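Firko
@firko_at_home
Tuesday, June 16, 2020

OK, the yellow shoe shelf. Enough of you have asked whether I still think it's silly. I do, mostly. Thread.

For anyone new: this is the Fistura, the long low one from Votstead, in a color they call Murín. The color is yellow. I don't know why it needed a name.

It was $247 with the trays. Without the trays it's $149, and at that point you have bought a shelf, and I know a lot of places that sell a shelf. 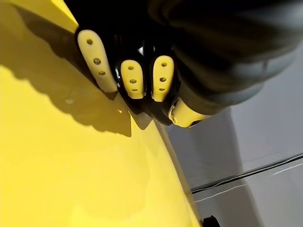

The sales page says the gloss finish "shrugs off everyday life." I have lived with gloss paint before. Everyday life won every time. I'm giving this one until March before I say anything nice about it.

Also the page says it "calms the entry." It's bright yellow. Whatever it does to an entry, calm isn't the word I'd pick.

Let's talk about the trays, because the trays are what you're really paying for. Each one is shaped like the sole of a shoe, with a little raised edge around the heel and sides. One shoe per tray. So a pair of shoes takes up two trays, and a family takes up, well, do the math.

My question from day one: what does a shoe-shaped tray do that a plain flat tray doesn't? A flat boot tray holds whatever you throw on it. A toddler's sandal, a wet umbrella, the dog's leash. This one holds a shoe, if the shoe is the right size and you put it down the right way around.

Somebody replied last time that the shape "teaches people where to put their shoes." I live with grown adults. They know where shoes go. They don't care. 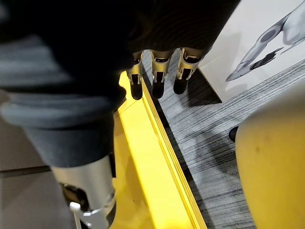

Murín yellow against a gray floor.

I'll admit the color looks better next to gray than I expected. I still wouldn't put it next to a red door, and I have a red door. That one's on me.

Before anyone brings up the reviews: yes, I saw it has 1,790 of them. I read a bunch. A lot of people wrote theirs the week it arrived, and "looks great, can't wait to use it" isn't a review of a shoe shelf. Come back after one muddy spring.

The useful ones were the three-star people. Several said grit collects along the raised edge, and you have to carry the tray to the sink to get it out. So now I own a thing for keeping dirt off the floor that has its own washing-up.
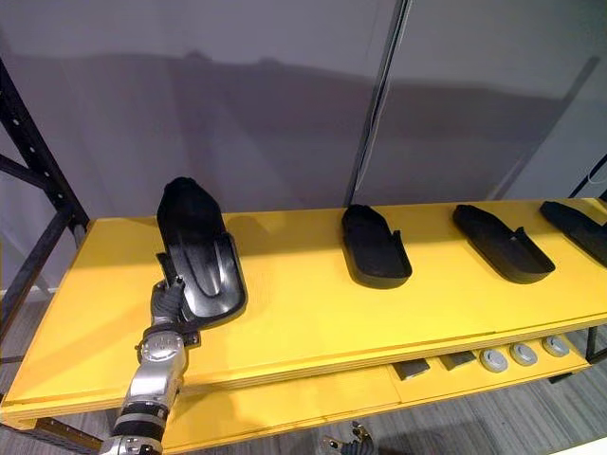 Credit where it's due, the board is plywood and they left the layers showing along the front edge, painted over in the same yellow. I like that. I was expecting chipboard with a sticker on it.

Spacing is my other gripe. Set the trays out on an angle with nice wide gaps, the way the catalog does, and it looks lovely. It also means most of the shelf is holding up air. Push them together and you can fit more shoes, but then it looks like every other shoe rack and you wonder why you paid extra.

I tried it both ways. The wide way lasted until people came home.

And no, I won't be getting the matching bench. The full set runs $514 and I would like to still be speaking to the people I live with.

So would I buy it again? The shelf alone, maybe, on sale, in a color that doesn't have an accent mark. The trays, no. Get a flat rubber one from the hardware store and hose it off in the yard.

If you have had one of these for more than a year, please tell me how the paint is doing on the front edge — that's the part I don't trust. Photos welcome. Not the catalog ones, I've seen those.

Somebody just asked if boots fit. Ankle boots, yes. Anything taller flops over onto its neighbor.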